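Marking out bin positions for a pick and place cell — what's good practice?

Posted by Thắng Phí

Hi all, I've been handed a small arm at work (we do control panel spares in a shed out the back of Otutham) and I'm meant to write the house rules for it before August. The job is moving push buttons and e-stops from one blue bin to another. My boss reckons we should bolt the bins down. I'd like to be able to swap them. Is tape on the bench good enough, or will an auditor laugh at me? And is there a rule about how full the bins can be?

Nattawut Limsakul

Bolt them. Tape peels.

Kwok-wai Hsu

I'd go easy on the bolts! We ran a cell like yours at Brustov for a couple of years and tape was fine for the bins, as long as the tape wasn't doing any safety work. That's the bit people mix up. Tape tells whoever's loading where the bin goes. It won't keep a hand out of the way, so your risk assessment has to stand up as if the tape weren't there.

What we wrote down in the end, more or less: one colour of tape for bin positions and nothing else. Painter's tape is OK but check it at the start of each shift and redo any corner that's lifting. Label on the same end of every bin so you can tell if someone's put it in backwards (they will). Speed capped at 60 per cent of the program whenever anyone's teaching or reloading, and no reaching in until the arm is parked.

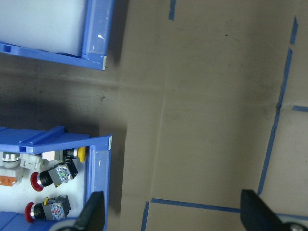
On how full, I don't know of any rule, but we kept ours to a single layer. Mushroom heads are a pain once they're stacked, because the fingers grab the head and the contact block snags on its neighbour. We had up to 41 buttons in a bin before we came to our senses — eight was heaps better for us. Oh, and keep your stock e-stops well away from the real one. Ours were the same red, and a new starter once slapped a loose one in a bin expecting the arm to stop. Put a big sign over the live one and test it every morning.

Fikri Pattinasarany

Agree with Kwok-wai on the tape. I'd add a log sheet by the cell with the date and initials whenever a bin position moves, even by a finger's width. Ours gets a fresh lot of tape every 2,000 cycles whether it looks tired or not.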